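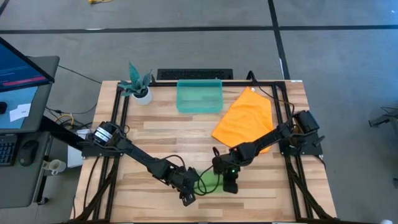 Green cloth and orange cloth on the table

Subject: Re: [Mimach-users] Duplicate transactions after import

> I exported 11 months from my Grasso checking account and loaded the file
> into Mimach. Now 14 transactions show up twice, all of them in September.
> Is there a way to remove them without starting over?

Yes. Open the account, choose Imports, and look for two files that cover the same dates. My guess is that September was already in there from a bank feed. Select the newer file and click Undo Import. Your categories on the older entries will stay as they are.

If you split any of the duplicates, write the splits down first. Undo drops them.

Also, version 4 stops at 1000 rows per file and gives no warning, so check that your last month is complete. I keep my Jamarov card in a separate file for that reason.

I don't know if Cernument exports behave the same way. I only use the CSV ones.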